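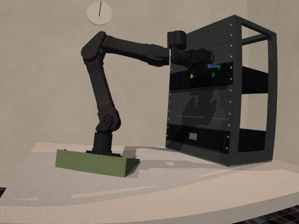 Small Races Need Slow Riders Too

December 2, 2018

Last April I finished the Tesness hill race in place 200 of 200, and I was happy. My friend Gunther Steinbach waited for me with soup. The people who put up the tapes waited also, and they clapped.

Now the organizers in Millgate want a time limit for next season. Who does not reach the second feed station in four hours must leave the course. I understand the reason, the marshals are tired and it gets cold up there. 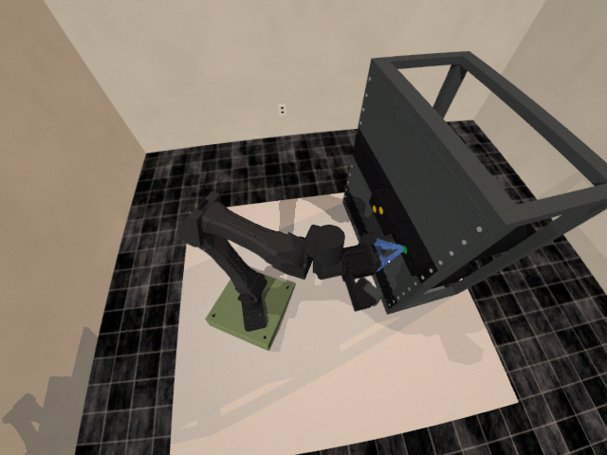
But I think it is a mistake. The fast riders have many races to choose from. We who ride with heavy old bikes have very few, and we pay the same entry fee. If thirty of us stay home, the club will feel it in the money.

My proposal is simple. Let the slow group start one hour earlier, at seven in the morning.

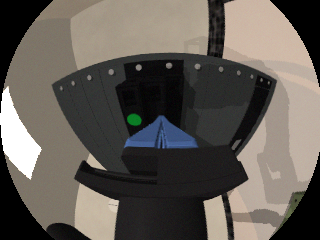 The fast ones will pass us on the wide road before the forest, where there is enough room for everybody. I have written this to the club and I still wait for the answer.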